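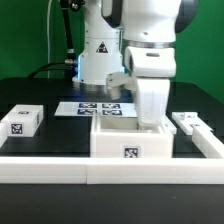

Arm on the bench, gripper down in the open box. The blocks and the marker sheet behind it were all costed as separate lines.

Home | Guides | Benches and Cells | Money | Forum | About

How to budget for a first bench-top robot arm

By Cyril Birkett
August 13, 2024

This guide covers a single small arm on a table, used for handling and testing work. It follows the way we planned the second bench at Dallthorpe, after getting the first one wrong. The arm was priced correctly both times. Everything else was guessed the first time, and the guess was too low.

1. Write down one task

Pick a task you can describe in a sentence, such as "reach into an open box and take out what is there". Write down the largest item, the heaviest item and how far apart things will be on the table. If you have a list of ten tasks, put them in order and budget for the first. You can check the others against the arm's data sheet afterwards, but don't let them set the size.

2. Work out reach from the base

Mark where the base will stand and measure to the furthest point the gripper has to get to. Then measure to the bottom of any container. An arm that reaches the top of a box comfortably may have trouble getting inside it, as the wrist has to come in from above and the fingers need room beside the wall. Cut the container out of cardboard and try the angles by hand before asking for quotes.

3. Budget for the table

We allowed 1000 for the first table and had to brace it within a month. The second one cost 2184 with the top drilled for the base, and it has not moved. Decide on the surface colour at this stage too. If you will use a camera, a plain top and a plain backdrop make life easier, but a glossy top picks up highlights from the lights. Ask for a matt sample before ordering.

4. List the small parts

This is where our first budget went wrong. Go through the bench and write a line for each of these:

- gripper fingers, plus a spare pair
- edge rails to stop things leaving the work area
- backdrop and its stand
- printed markers and tags, with something flat to mount them on
- cables, connectors and a way of holding cables clear of the arm
- camera, bracket and lights
- boxes and blocks for practice runs

Our small parts came to 1236. Rails made up of short segments are worth considering, as you can replace one piece and leave the rest alone. Check that the joints sit flush.

Markers are cheap to print, but they should stay flat and they need a plain margin round them. Include the cost of printing them twice.

5. Get quotes that can be compared

Send every supplier the same page: the task, the reach, the weight and what you already own. Ask for the controller, software licence, delivery and training as separate figures. Pfister quoted us a single total at first, and Flurina Ortner had to go back to them to find out whether the gripper was in it. It wasn't.

6. Plan the hours

Someone has to assemble, calibrate and test the bench. We logged 113 hours on the second one before it was in regular use, most of it on calibration and on moving the rails. If those hours come out of another job, say so in the budget.

7. Hold something back

Keep a tenth of the total unspent until the bench has been running for a few weeks. Ours went on a longer cable and new fingers. Do the safety assessment before the order goes in – guarding or a scanner can change both the price and the floor plan.

Filed under: Benches and Cells, Money
Shared 14 times | 3 comments

Comments

Seraina Hämmerli
Useful, thanks. Did your 2184 include levelling feet? We're pricing the same thing for our Bernville site and the feet were extra.

Cyril Birkett
Yes, feet included, delivery not.

Alois Mayrhofer
I would put the licence higher up the list. Ours is renewed every October and it was missed completely in the first year's figures. Spare fingers, agreed, order them with the arm.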